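Clovosus Hand-Held Gripper Kit: Frequently Asked Questions

Last updated 6/9/25. If your question isn't answered below, write to the support desk. If it is answered below, the support desk will send you back to this page.

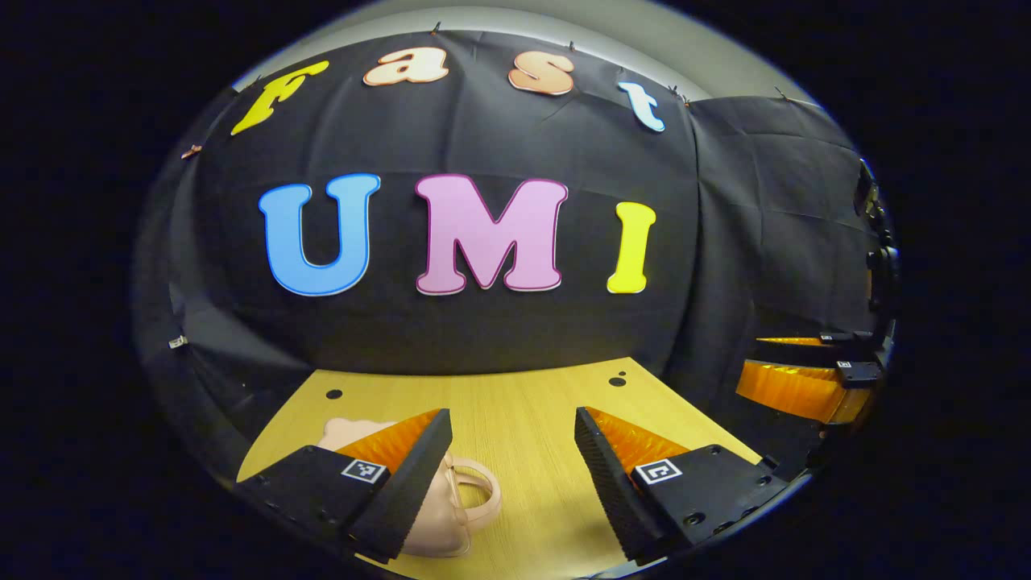 What you get

What is in the box?

A pair of hand-held grippers, left and right, with soft pads and printed markers already fitted to the fingers. There are also two camera mounts, a spare set of pads, a sheet of spare markers, a hex key and a quick-start card. Most customers find the card in the bottom of the box a week later.

What isn't in the box?

Cameras, memory cards, a table, and anything to pick up. We looked into including a set of practice objects and concluded that you already own a kitchen.

Is it a robot?

No. It's the end of one, with you standing in for the rest. You hold the grippers, do the task by hand, and the recordings go toward training an arm to do something similar. If you were hoping to put your feet up, that part comes later.

Can I buy just one gripper?

Yes. The single kit is called the Clovosus Major, and yes, we know it has fewer parts than the pair. The name was picked before the pair existed and it's printed on a lot of cardboard.

Setting up

How long does setup take?

Allow 25 minutes for the first time. Most of that goes on the camera mounts, which go on only one way round and look as if they go on both.

What sort of table do I need?

One that doesn't wobble. Plain wood is fine. Glass is a bad idea and a mirror top is worse. One customer used an ironing board and has asked us to stop bringing it up.

Do I have to hang a backdrop?

You don't have to. Plain cloth and a few clips will do if you want one, and it does keep your coworkers' lunch out of the recordings. Bear in mind that a model trained only in front of a tidy background can be a little shocked by the outside world. Record some sessions in ordinary rooms too.

Can I leave things on the wall?

Posters, signs and lettering are all fine as long as they stay put. Avoid anything that moves, blinks or plays video.

How bright should the room be?

Bright enough to read the quick-start card, had you found it. Even light from overhead is best. A single desk lamp gives you strong shadows and a mildly sinister mood.

Using the grippers

How heavy is it?

Each gripper weighs 400 grams without the camera. This sounds like nothing and feels like nothing for the first ten minutes. Take breaks.

What can it pick up?

Soft things, light things and things with a handle or an edge. Small bags, cups, folded cloth and fruit all work well. The fingers open up to 109 millimeters, so a melon is out.

What can't it pick up?

Coins lying flat, wet soap, playing cards, a single sheet of paper on a smooth table. You're welcome to try. We have all tried.

Why are there little black-and-white squares on the fingers?

The software uses them to work out how far apart the fingers are. Keep them clean and don't cover them with tape, stickers or your thumb. Please don't redraw a scuffed one with a marker pen, however good you are at squares. Use a spare from the sheet.

Do the pads wear out?

Yes, slowly, and faster if you keep grabbing sandpaper. When the ribs look flat or shiny, change them. They pull off and press on. Wash them in warm water with a little dish soap and let them dry fully before you put them back.

Can two people use one gripper each?

It's allowed. It tends to end in an argument over whose turn it was to hold the bag.

I'm left-handed. Is that a problem?

Not for us. The single kit can be used in either hand. The pair assumes you have both.

Recordings

How many recordings do I need?

It depends on the task, and we're sorry, because we hate that answer too. Start small, train on what you have, see where it goes wrong, then record more of that.

Should I throw away my clumsy attempts?

Throw away the ones where you dropped the object and said something. Keep the ones that were merely slow. The microphone can be switched off in your camera's settings, should this be useful to know.

Does it work with the Jernolari software?

Yes, from the November release on. Earlier versions will open the files and then sit there.

Orders and returns

How fast do you ship?

Orders leave our warehouse in Kondberg within two working days. After that it's between you and the carrier.

Can I return it?

Within 28 days, with all the parts, in the original box. Normal wear on the pads is fine. Jam on the pads is not, and we can tell.

Is there a warranty?

One year on the body, the hinges and the mounts. Pads and markers aren't covered, nor is damage from falls down stairs. If a finger feels stiff, send us a short clip before you take it apart. If you've already taken it apart, send us the clip anyway and put the screws in a cup.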